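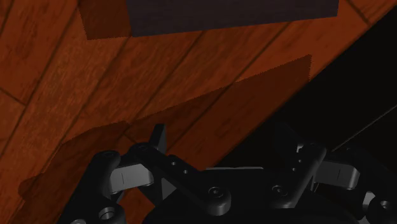
The Stavex rain gauge measures correctly only when its rim is level and its base cannot shift in the wind. Choose the mounting surface before you unpack the funnel. Concrete is best, but a plank surface will do if it does not flex when you walk on it. On long boards like the reddish-orange ones in Figure 1, with narrow dark seams between them, keep every foot of the base fully on a plank and away from the short joints where plank ends meet. A foot that sits over a joint can tilt the gauge after a few weeks.

## 4.2 Mounting the gauge

1. Set the base plate (part 3263) on the surface and mark the three screw holes.
2. Drill the holes and fasten the plate loosely.
3. Lower the collector onto the plate and turn it clockwise until it clicks.
4. Place a spirit level across the rim. Check it in two directions and adjust the feet.
5. Tighten the screws, then check the level again.
6. Remove the foam strip from under the tipping bucket. Keep it for transport.

**Note:** The rim should stand 106 cm above the surface when the standard Putex post is used. Record the height if you use a different post – it is needed for the station log.

**Caution:** Do not pick up the tipping bucket by its pivot pins. Bent pins cause low readings in heavy rain.

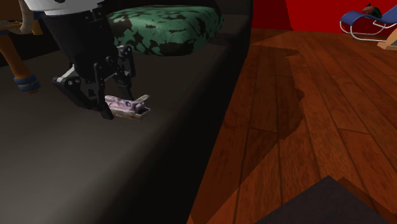 *Figure 2. Gripper with a small pinkish object at the seat of a dark couch.*

## 4.3 First readings

1. Connect the cable to the logger and wait for the green light.
2. Enter the station elevation in meters. For the Montoya site this is 1390.
3. Tip the bucket by hand 3 times. The logger should show three tips.
4. Clear the test tips from the menu so they are not stored as rain.

If the logger shows fewer tips, unplug the cable, clean the contacts and repeat step 3. A gauge that still misses tips should go back to Krisztina Kovács at the Dadik workshop with its log sheet.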